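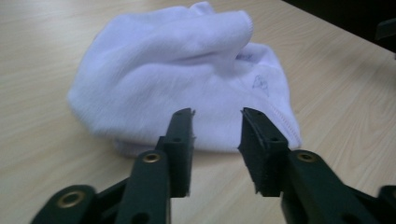
Towel folding is the household practice of reducing a towel to a shape that can be stacked, shelved or hung. It is among the first chores given to children and among the last on which the adults of a house agree. The work asks for a flat surface, two free hands and a tolerance for doing the same thing again on laundry day.

Materials

Most household towels are made of terry, a cloth woven with loops on one or both faces. The loops hold water well and hold a crease badly, so a terry towel tends to relax out of any shape it is put into. Fleece towels, usually polyester, are lighter and tend to slide off the pile. Stitched hems keep the cut edges from fraying and give the folder a line to follow. After many washes the hem often shrinks more than the cloth, and the towel becomes a rectangle in name only.

Common folds

The half fold brings one short edge to the other, and is then repeated until the towel fits the shelf or the folder loses interest. It is quick and leaves the hems showing.

The third fold, sometimes called the hotel fold, turns both long sides over the middle before the towel is folded crosswise. It hides the hems and presents a rounded edge to the front of the shelf, where guests may admire it if they are in the habit of opening closets.

The roll starts at a short end and is kept tight by hand. It suits baskets and suitcases. A roll begun loosely will finish as a lump with a curl at one end, and has to be shaken out and started over.

The heap requires no instruction. It is the natural state of the towel and the form in which it leaves the dryer. Manuals rarely list it, although it is widely practiced.

Printed and marked towels

Small towels often carry a printed figure or an embroidered border near one corner. Custom holds that this should face outward on the finished stack. The print is usually found, after folding, to be on the inside.

The Fakdale method

In Fakdale, the laundry instructor Olumide Oyewole taught a fold in 8 steps, set out in a pamphlet titled The Square Towel. It begins with smoothing the cloth from the center and ends with turning the stack so that every closed edge faces the same way. Step 5 reads, in full, "Check the corners." Step 6 reads, "Check them again." A shorter version with the second check removed was later handed out, and drew letters.

Storage

Folded towels are normally kept in a linen closet or on an open shelf. Fresh towels go to the bottom of the stack if wear is to be shared evenly. In most homes they go on top, and the towels at the bottom enjoy a long retirement.

See also: Fitted sheet; Ironing; Linen closet; Washcloth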